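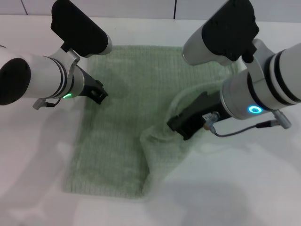
Moving In, Moving On – week 4 notes: inventories and deposits

Hello again. I talked too fast in the last half hour, so I've typed up the bits people were scribbling down. Bring these with you next time, we'll be using them.

We started with the inventory. If you're taking a furnished flat, this is the list of what's in it and what state it's in, and it's the most useful piece of paper you'll get all year (more than the tenancy agreement, I'd say, though Mehrangiz disagreed with me quite strongly!). Read it in the flat, with the list in your hand, going room by room. "Sofa, good" is no use to you. "Sofa, small tear on left arm, faded at back" is.

My own sad story, for those who missed it: I signed for a mattress in Citutton without lifting the cover, and lost 24 pounds of my deposit over a stain I'd never seen. I was cross for weeks.

Words we went over

Fair wear and tear – the ordinary ageing of things through normal use. A carpet that's gone a bit flat by the door. An iron burn doesn't count.

Check-in report – the inventory plus meter readings and keys, signed by both sides.

Schedule of condition – much the same thing with more detail, and often photos.

Part-furnished – can mean almost anything, so ask. Yasaman's came with a wardrobe and one curtain.

The worked case

Ladan and Gholamreza read out the Jolgate letters (thank you both, very good voices). The tenant in flat 401 was charged for a table that was already scratched when she moved in. She had photos, but she'd never sent them to anybody, so she couldn't easily show when they were taken. Email yours to the agent in the first few days and keep the reply.

We ran out of time for the second letter. It's the one about the missing bookcase, and I'd like you to read it at home.

For next time

Do an inventory of one room where you live now. Aim for 15 items and write a proper line on each. Swap with a partner if you can and see whether they'd know the room from your list.

Dorothy Lockwood is coming in November to talk about renting furniture by the month – send me your questions for her beforehand.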